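So my sister-in-law Brenda Benítez has gotten me into running. Me! The person who once took the elevator down one floor because I had a bag of chips to carry.

It started in August with the Tamport 10K, which she signed us both up for while I was still saying "maybe." I'd like to tell you I trained for it. I did go out and buy shoes, and then I wore the shoes around the house a lot, and I downloaded one of those plans that has you run for a minute and walk for two. I got as far as week four, had a cold, restarted at week two, and then it was race day.

If you've never been to Tamport, it's mostly one long street along the water with the old cannery at the far end. Very pretty, very flat, which was the whole selling point. What Brenda left out was the wind. Going out it's behind you and you feel like a gazelle. I passed people! Then you go around the cannery and it hits you right in the teeth and stays there all the way home.

My number was 128 and I got very attached to it. A little kid near the bakery was reading numbers off people's chests and yelling them, and when he yelled mine I sped up like he'd plugged me in. That lasted until I was around the corner and he couldn't see me anymore.

I finished in an hour and 18 minutes. Brenda had time to get a coffee, drink it, and come back to cheer. A man named Duarte Leitão came in right in front of me, and I only know his name because we ended up leaning on the same fence afterwards trying to breathe. He's 70. He's been doing this race since his kids were small and he told me I start too fast, which, fair.

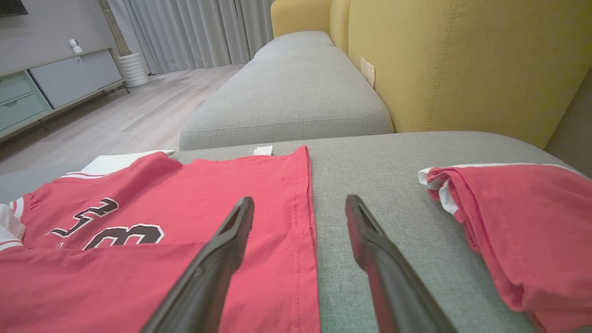
Anyway, I figured that would be it, a nice story to tell at dinner. But the week after, I caught myself looking at the clock at six thirty in the morning and thinking I could get out before it got hot. I went up Bratu Road to the water tower and back, and I hated the first half and liked the second half, and that's pretty much how it's gone every time since.

A few things I've picked up, for anyone else starting from the couch. Slow down, and then slow down again. I used to go out at the speed I thought a runner should go and I'd be bent over by the mailbox. Now I go at a pace where I can sing (badly) and I can keep it up for ages. Also, eat something. I tried running on just coffee and had to sit on a stranger's wall for a while. She came out and asked if I was there about the gutters.

And socks! I spent so long fussing over shoes and it was the socks giving me blisters. I got some thick ones at the outlet in Clalent and my heels have been fine ever since.

My mother thinks the whole thing is bad for my knees. She calls after every run to ask about them, one at a time, left and then right. They're fine, Mom.

Brenda is now talking about the half marathon over in Cimik next spring. It only takes 300 runners and she says it fills up fast, so I need to make up my mind. I told her I'd think about it, but that's what I said last time and look what happened. There's a big hill in the middle and I've driven up it, and the car didn't love it either. If any of you have done that one, please leave me a comment and tell me how bad the hill is. You can be blunt. I'm going to go stretch now, my calves are killing me.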